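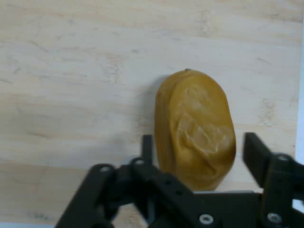 *Wrist camera, yellow soft object between the open fingers, before the grasp.*

Subject: Re: [grasp-learning] Wrist view against fixed view for soft objects
Date: 2018-09-12

Hello all,

I am sorry for the slow answer. We wanted to finish the second round of trials before I wrote anything, and the second round took longer than the first. I quote the part of the earlier message which I try to answer, and I leave out the rest.

> In your July note you wrote that the policy with the wrist camera was
> "clearly better" on soft objects. Can you say how much better, and
> on what? We tried something similar at Clollwood with two cameras and
> could not see any difference between wrist only and wrist plus fixed.
> Our suspicion is that the wrist view helps in the last few centimetres
> and hurts before that, and the two effects cancel out. Also, did you
> keep the lighting the same? And what do you count as a success if the
> object is squeezed but still goes into the basket?

These are fair questions, and "clearly better" was too strong for what we had in July. I will try to be more exact now.

**What we train on**

The Orunville set has 1,000 demonstrations, all by teleoperation, all with the same arm and the same two-finger gripper. The task is pick and place between a wooden board and a wicker basket, in both directions. The objects are toy vegetables and some soft pieces with a shiny surface. Every demonstration is recorded from the wrist and from a fixed camera beside the table. From these we hold back 200 for validation and we never train on them, also not for the final model. I mention this because in July one of the tables had used them by mistake for the third policy. That table is withdrawn. Please do not cite it.

We train three policies with the same network and the same number of steps:

- W: wrist camera only
- F: fixed camera only
- WF: both cameras, the features are joined before the action head

The action is the change in gripper position and one value for the finger opening. There is no force signal at all. This matters for soft things and I come back to it.

**What we measured**

For each policy we ran 27 trials on the real arm with soft objects, from the same list of start positions. The operator who resets the table does not know which policy is loaded. We would have liked more trials, but each reset needs care, because a soft object that stands upright does not want to stand in exactly the same way twice.

Policy WF succeeded in 22 of 27. I do not give the numbers for W and F in this mail. We found that for a part of those runs the gripper was calibrated with the old offset, and I prefer to repeat them than to publish a number and take it back again. What I can say already is that both were below WF, and that the order between W and F depends on where the object starts. If it starts near the middle of the board, W is the better one. If it starts inside the basket between other things, F is better at the approach and worse at closing the fingers.

So I think your suspicion about the two effects is partly right. We see it in the following way. In the last part of the approach the wrist image shows the gap on both sides of the object, and the policy can correct sideways until the two gaps look alike. The fixed camera cannot see this well, as the gripper itself is often in the way. But earlier in the motion the wrist image may show almost only table, and wood grain gives the network very little to hold on to. Policy W then sometimes moves slowly along the board and does not come down. We call this "wandering", and we count it as a failure after the time limit. 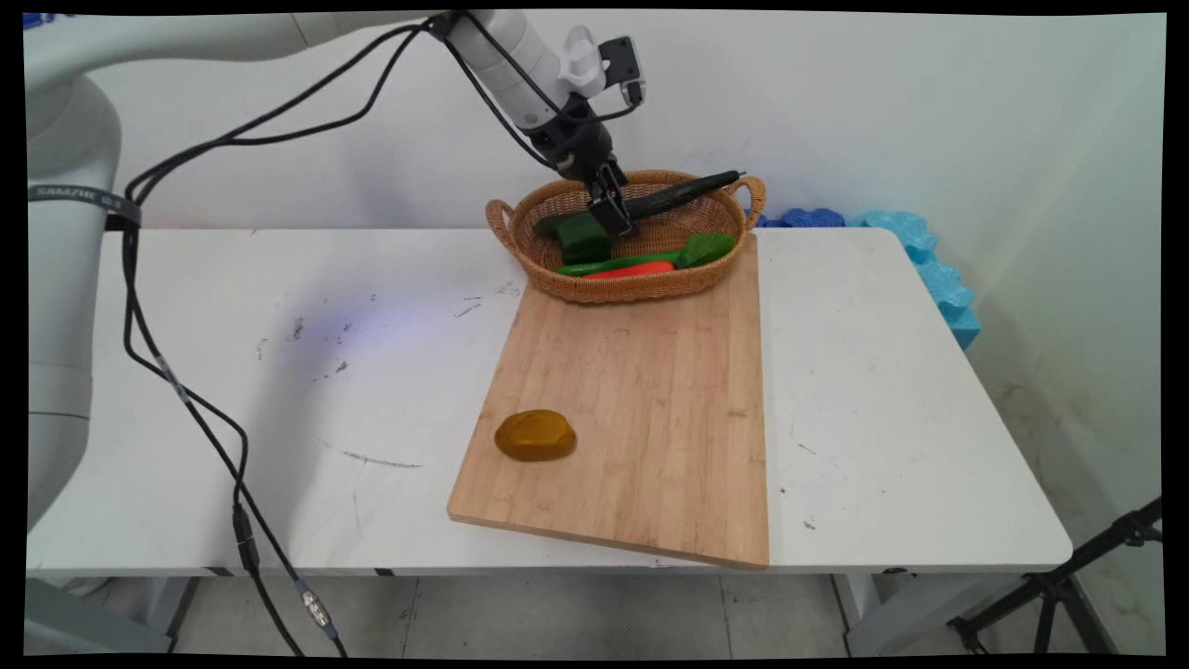

The basket gives the opposite difficulty. There are many edges close together, the handles come up on both sides, and a long object lying across the others changes what can be reached underneath. From the wrist everything is green on green for a moment and the policy chooses a piece late. With the fixed view it chooses earlier and mostly stays with its choice. The joint policy seems to take the choice from one camera and the fine correction from the other, but I have to warn that this is our interpretation. We masked one camera at a time during the run to test it, and the results pointed in this direction, but masking also gives the network an input it never saw in training, so one should not lean on it too much.

Why did you see no difference at Clollwood? I can only guess. If I understood your setup correctly, your fixed camera looks from the front and quite high, and your container is a flat tray. In a tray there is not much to hide an object, so perhaps your wrist view already contains everything that is needed. It would be interesting if you could repeat even a small number of trials with something deeper.

**Lighting**

We kept the room lights the same, but we did not shut out the window, and so I cannot say the lighting was constant. It is a weak point. Glossy skins are the worst case for us. The bright creases on such a surface change their place when the camera moves, and the network appears to treat them as part of the shape. When we trained with random brightness and a small colour shift, wandering became less frequent for W, but closing became a little worse. The version I report above for WF uses brightness only, without colour shift. We tried the colour shift for WF too and saw no benefit, so we dropped it.

**What we count as a success**

The rule has changed since July, and I should have announced this to the list at that time. The present rule is:

1. The object is lifted fully off the surface.
2. It is released inside the target area and stays there.
3. The finger opening never goes below the limit we set for that object.

The third point is our answer to your question about squeezing. For each object we measured by hand the smallest opening at which it still takes back its shape. If the policy closes further than that, the trial is a failure even if the object arrives in the basket. It is a rough substitute for force, and it depends on how the object is turned, because most of our pieces are longer than they are wide. We use the limit for the narrow side in all cases. A stricter person would use two limits.

Three of the five failures of WF were failures of this third kind. Under the July rule they would have counted as successes. Please keep this in mind if you compare the old numbers with the new ones. The other two failures were one drop during transport and one grasp in the basket where the fingers took two pieces together.

**Comparison with Camenzind**

Another member asked me off the list if we had tried the Camenzind baseline. Yes, we tried it, with the public weights and also trained again on our data. The public weights did not transfer to our gripper in any useful way, and I do not think this says anything bad about the method. The fingers are of a different form and the wrist camera sits at a different angle. The version trained on our data is still running through its trials. I will post the result whatever it is.

**What we do next**

First, we repeat W and F with the correct offset. After that we want to delay the wrist stream on purpose, to find out how much of the benefit is timing and how much is the view itself. We have noticed that the wrist images arrive a little earlier than the fixed ones in our logging, and it is possible that the policy profits from this. I have no proof, but I would feel better to exclude it.

We also want to change the surface. Everything so far was done with the same board, and I am a little worried that the network has learned its grain as a kind of map. A cloth with no pattern would show this quickly. If anyone has already done such a test, I would be grateful for a pointer, also if the result was negative.

The evaluation scripts, the list of start positions and the opening limits are in the Jurkine repository, in the folder for soft objects. The readme is out of date in one place: it still describes the July success rule. I will correct it this week. The raw recordings are too large for the list server, but I can put them on our storage for anyone who asks.

One request to the Clollwood group: could you send your camera positions relative to the base of the arm, even if only measured with a tape? Then we can place our fixed camera in the same way for a few trials, and we would know if the difference comes from the view or from the container.

Thank you for the careful reading, and for pressing on the word "clearly". I have taken it out of the draft.

With kind regards from Orunville

--
You receive this message as a subscriber of grasp-learning.
Please trim quoted text when you reply.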